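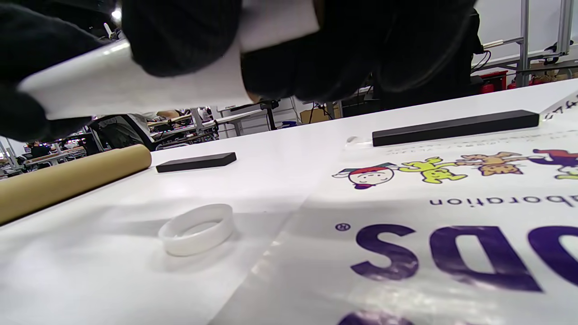 What's the best way to get a poster back in its tube without crushing the edges?

Roll it looser than you think you need to, on a flat table, then let it open up a little once it's inside. Most of the dents happen at the mouth of the tube, when you push on a corner. More on this further down the page.

Full question, posted Thursday

I have a pile of printed sheets to pack up, character posters mostly, plus a few thin plastic printed ones. They came off a wall display and I have to mail them to Iltbridge before the end of January. Got cardboard tubes, plain brown, the long kind. Also some clear bags.

Problem is every time I slide one in, the leading edge catches and I get those little half moon creases. Already wrecked one and they're not cheap to reprint. The plastic ones are worse, they spring open the second I let go.

Do I roll print side in or out? Do I need tissue? And is it ok to put two in one tube? Sorry if this is all obvious, never shipped anything bigger than a birthday card. Table is a good size, so space isn't the issue.

– posted by rolledflat

Answer 1 (marked helpful)

Did this for 3 years at Rultell, in the back room, tubes all day long. So:

Wipe the table first. One crumb under a poster and it presses right thru.

Lay a sheet of plain white paper down, bigger than the poster if you can. Poster goes on top, print side up. Put something flat and kinda heavy on the far corners so it stops wandering. Metal bar, ruler, a book, whatever.

Start the roll from the short side. Don't chase tightness. Your first turn decides everything, if it's crooked unroll and start again, you can't fix it later. Roll until it's a bit narrower than the tube and stop there.

Then wrap a paper collar around the middle. Just a strip, 3 inches wide or so, tape it to itself and NEVER to the poster. No rubber bands. They leave a waist.

Hold both ends and feed it in level. If it catches, back it out, twist it a little the way it's rolled, try again. Don't tap the tube on the floor to settle it, that's your half moons right there.

Crumpled tissue in both ends before the caps. The poster shouldn't slide when you tip the tube.

Print side in or out – people fight over this. I go print in for mailing, keeps the ink off the cardboard.

Two in one tube is fine if they're the same size. Roll them together, tissue between.
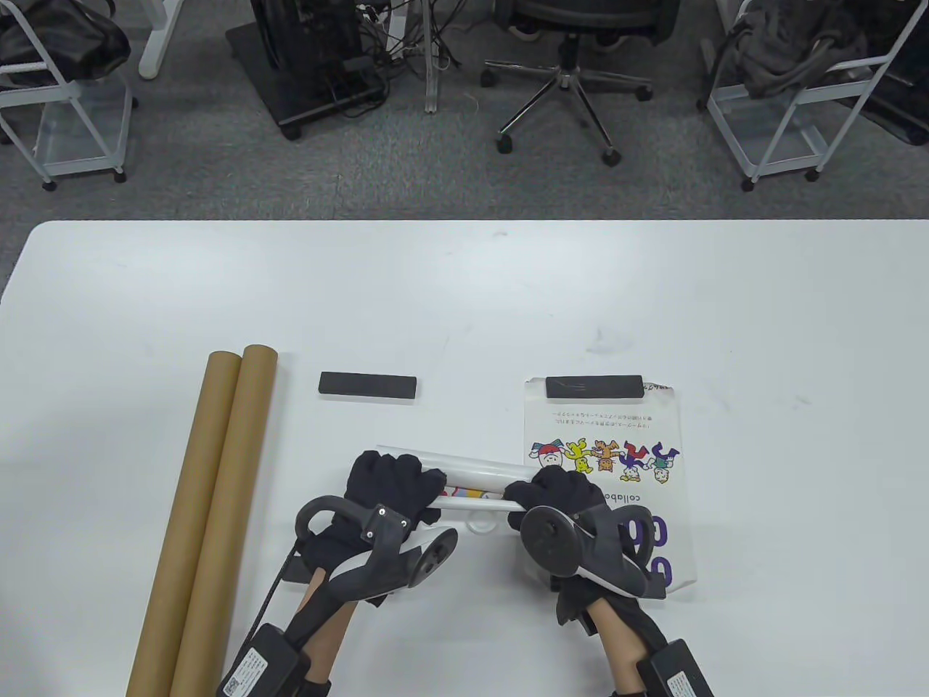

Chinyere Idahosa replied: Agree with nearly all of it but not the two per tube thing for the plastic ones. Plastic against paper slides around and the inside sheet creeps out the end, then the cap squashes it. One each. Also leave the plastic sheets out in a warm room overnight before rolling, they relax a lot. If it's in a clear bag roll it bag and all, just leave the open end of the bag for last so the air can get out.

Answer 2

We order Khaemba tubes in the thick wall, I think a box of 30. The thin ones bend if anything gets stacked on them. Measure your poster first tho, I bought a whole lot one size too short once and had to give them away.

Answer 3

just fold it lol

Reply from rolledflat: not folding it. Thanks to the first two, collar trick worked on the paper ones, only the plastic left to do. Going to try the overnight thing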